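Why Don't Baskets Fall Apart?

Go find a basket in your house. There's probably one somewhere, holding bread or socks or a pile of remote controls. Got it? Now look for the glue.

I'll wait!

You probably didn't find any, and I bet there aren't many nails either. When I was a kid this drove me a little bit nuts. I used to tug on my grandmother's egg basket (sorry, Grandma) to see if I could make it come undone, and I never could.

The secret is over and under. A strip goes over one piece, under the next, over the next, and so on all the way around. On the next row you swap, so wherever the last strip went over, this one goes under. Every strip is being squeezed by its neighbors, and all that squeezing makes rubbing, which grown-ups call friction. Friction is what stops your sneakers from sliding around on the gym floor, and it stops the strips from sliding around too.

You only need two kinds of pieces to get started. The stiff ones that stand up are called stakes. The bendy ones that travel around and around are called weavers. (Yes, the person doing the work is called a weaver too. I don't make the rules.)

So what is wicker? Lots of people think wicker is a plant, and I did too until I was way too old. Wicker is a way of weaving! You can do it with willow, with reeds, with rattan, which is a climbing palm that can grow longer than a school bus, and even with paper or plastic. Willow sticks get soaked in water first, because a dry stick goes snap and a soaked one bends around a corner.

I took a class once in a little town called Storine, and my first basket had almost 200 bends in it and leaned like it was tired. My mistake was the rim. The rim is the last part, where all the loose ends get tucked in or wrapped up, and if you rush it (guilty!) the top goes wobbly. A good thick rim also gives your fingers something comfy to grab.

And those little holes in the sides? They let air in, so potatoes and onions stay drier and last longer. Try holding your basket near a window and peeking through the weave. Mine makes a whole sky of tiny stars.

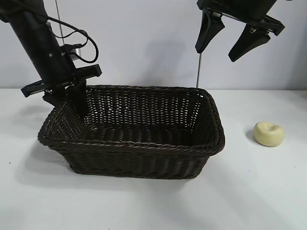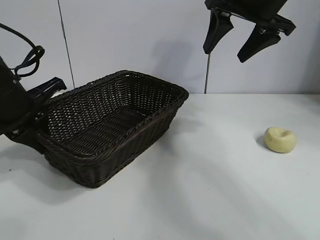
Two looks at a dark woven basket. Find the thick braided rim and the little gaps in the weave!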